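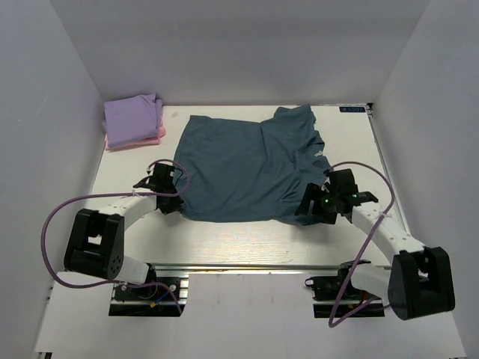

How often should I go over the rig? Before every session, and properly once a month, with the power off and the plug where you can see it.

I've kept this list since June, when I moved the build into the shared workshop on Marchand Lane. Comments are mine unless marked. Last full check: November 8, 2024.

1. Base plates tight on the rail — OK
Both black plates, left and right. I give each one a good shove with the heel of my hand. The left had crept a little last month, so it's had a dab of thread lock.

2. Gripper cables — OK, watch the left
The purple ones need a big lazy loop so they don't tug when the arm reaches for the far side of the table. Run each arm slowly to full stretch and look for pulling. I like the loops bigger than Kevin does!

3. Thin wires at the left base — NEEDS DOING
The red and blue ones. Nothing loose when I wiggled them, but I want a proper clip on there before anyone catches a sleeve.

4. Gripper pinch — OK
Try it on an old T-shirt, one bottom corner in each gripper. Look for snags afterwards (I found one tiny pull, and I think that was my filing on the jaw).

5. Stop button — OK
Press it while the arms are moving, not while they're parked. Supply is the Grudum one, fuse checked, spare in the drawer.

6. Joint housings — OK
Hand on each after 40 minutes' folding. Warm is fine. Too hot to keep your hand there, switch off and tell me.

7. Table and side panels — OK
Wipe down, pick up any bits, keep finished folding at the back out of reach of the elbows.

Comment from Kevin Ní Chonaill: "Item 2, still say they're too long. Item 3, I've got clips, help yourself."

Next job is item 3, then a rerun of item 2 with the new clips on.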